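Hiketico brings the lily print to its hanging storage line for small work corners

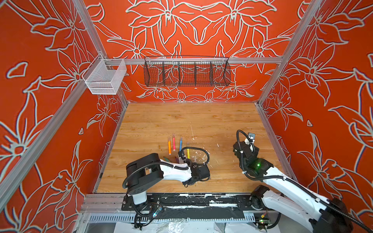 Takumi Hayashi
Press and Customer Relations, Hiketico

DRUMDEN — Home storage company Hiketico announces today a new collection for small work corners, to be sold from January in its shop in Drumden and by mail order. The collection is named Lulloritz. It joins two parts that the company sold separately until now: printed wall panels and wire mesh baskets which hang above the work surface.

The first pattern of the collection is a large lily with leaves, drawn in a pale outline on a warm orange-red ground. It was prepared for the back wall and both side walls of a corner, so that a person who sits down to draw, write labels or wrap a present has the same flowers on three sides. Hiketico showed it to visitors of its shop together with three quieter patterns, and received 479 answer cards. The lily was the first choice of most of them, a result which surprised the design team.

"We expected that people would ask for gray or for white," said Wakana Oda, head of design at Hiketico. "Many of our customers live in apartments where the walls may not be painted. They told us that a small corner is the one place where they are not afraid of a strong color. So we made the color strong."

The baskets remain simple. The long model is of black wire mesh and has five compartments, made by vertical dividers of the same mesh. It hangs on a rail at the back wall, and the flowers can be seen through the grid. The small model is white, without dividers, and hangs from a metal hook, for example on a corner post. Both leave the wooden surface free for the work itself — markers can stand on it with their caps up while a drawing is in progress, and go back into a compartment afterward.

According to Ms. Oda, the dividers were the subject of long discussion. An earlier sample had no compartments at all, and the testers found that pens fell flat and mixed themselves with scissors and tape. With five places, each family made its own system. Some divided by color, others by the person who uses the things.

The trial was made in 30 homes and in one after-school art room in the Radulović building, where children use the markers every day. The leader of the art room asked for only one change, a lower position of the rail, and the fitting instructions now describe how to choose the height for younger users.

The panels can be wiped with a damp cloth. For wooden surfaces, Hiketico recommends a soft cloth and a little mild soap, and advises against rough sponges. Paint spots should be removed the same day if possible.

A first production of 1,677 panel sets is planned. Baskets can also be bought one by one, and customers who already own a Hiketico rail do not need a new one. Orders placed in the shop before the start of sale receive a 10 percent reduction.

Visitors can see Lulloritz in the Drumden shop on Friday from 10 in the morning. Ms. Oda will be present to answer questions about fitting and about the next patterns, which are still in preparation.

Press contact: Takumi Hayashi, Hiketico, Drumden. Fabric-size prints of the lily pattern and sample baskets are available to editors on request.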